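Snack Table Season Is Back at Panthorpe!

A green bowl, a little white cup and a few things to nibble on: October break time has officially begun. 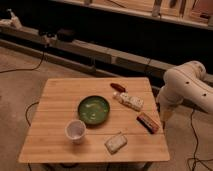 How it works this year

If you were with us last fall you already know the drill, but we have so many new faces on the second floor that it's worth going over again. The butcher-block table by the Mokoena Room is open from mid-morning on, and anybody can set it, stock it or sit down at it. Put out a bowl, put out a cup, add whatever you brought from home, and leave it looking like a place you'd want to stop for ten minutes.

Khanyisile Adams got the whole thing going again and she is a tremendous shopper. She came back from Estine with two tote bags of bars and tea (and a receipt that ran to $27.83, which has to be some kind of record for that much food). We spent 18 dollars more on cups and bowls, so please wash them and put them back on the open shelf when you're done. They're small and they do wander off!

Small bowls, please

I know the big salad bowls are tempting. Last year we filled one to the top and by mid-afternoon it was all crumbs and empty wrappers, with the good stuff long gone. A shallow bowl and a few bars set out beside it looks so much nicer, and people can see what they're choosing. Wrapped things are best, and please leave the wrappers on so that anyone with allergies can read the label.

Tea people, we see you

The kettle is back from repair and it is FAST now. Olaia Marín is bringing in her mint and lemon verbena from the garden, and she's promised to show anyone who asks how she dries it. If you have a tea you love, bring a few bags and leave them on the table with a note. I tried three new ones last week just from reading other people's notes, and the smoky one has completely won me over.

Still wanted

A tin with a lid that closes properly, a second sugar bowl, teaspoons (always teaspoons), and someone to take over wiping down the table at 4:30. The sign-up sheet is taped inside the cupboard door. For anything else, call me on extension 783 or stop by my desk. I'll be the one with the verbena.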